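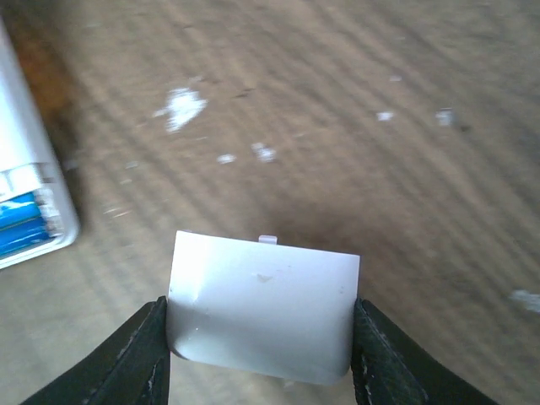

Kleines weißes Kunststoffteil über der Arbeitsfläche.

2018-11-14

Luftdruck am Morgen wieder gefallen, Keller bei 14 Grad. Die Feuchte im hinteren Raum liegt höher als gestern, obwohl der Entfeuchter die Nacht durchgelaufen ist. Behälter geleert, Filter ausgeklopft. Der Kondensatschlauch hatte einen Knick hinter dem Regal, Verlauf geändert und mit Schelle gesichert.

Vormittags weiter an der Standuhr von Tiedemann. Gehwerk zerlegt, Platinen gereinigt. Das Lager am Minutenrad ist oval ausgelaufen, auf der Rückseite deutlich stärker als vorn. Ausbuchsen unvermeidlich. Messingbuchse auf der Drehbank vorbereitet, Bohrung noch mit Untermaß, Aufreiben erst nach dem Einpressen. Am Ankerrad kein auffälliger Verschleiß. Die Paletten haben Laufspuren, die sich auspolieren lassen, ohne den Eingriff zu verändern. Gunther Tiedemann hatte am Telefon gesagt, die Uhr sei im Mai zuletzt gegangen und dann ohne Vorzeichen stehen geblieben. Das passt zum Lagerspiel. Das alte Öl war an drei Zapfen völlig verharzt.

Pendelfeder: eine Seite eingerissen. Ersatz bei Atallah bestellt, dazu 2 Darmsaiten. Lieferzeit unklar, Houda Ashour wollte im Lager nachsehen und sich melden. Bis jetzt kein Anruf.

Nachmittags Gangprüfung am Regulator. Abweichung über 30 Stunden: 46 Sekunden Vorgang. Zu viel. Reguliermutter eine halbe Umdrehung gelöst, Pendel neu angehängt, Amplitude abgewartet. Abfall nach Gehör nachgestellt, links noch minimal zu früh. Gehäuse steht nach Wasserwaage senkrecht, die Rückwand ist zusätzlich verschraubt. Nächste Ablesung morgen zur gleichen Uhrzeit.

Kassab hat den Karton mit den Zifferblättern zurückgebracht. Zwei Emailleblätter mit Haarrissen, eines davon schon früher unsachgemäß mit Lack gefüllt. Lack bleibt vorerst drin. Rechnung an ihn noch offen, Stundenzettel liegt im Ordner.

Abends Reibahlen sortiert und leicht geölt. Die kleinste ist stumpf, aussortiert. Schublade klemmt weiterhin rechts.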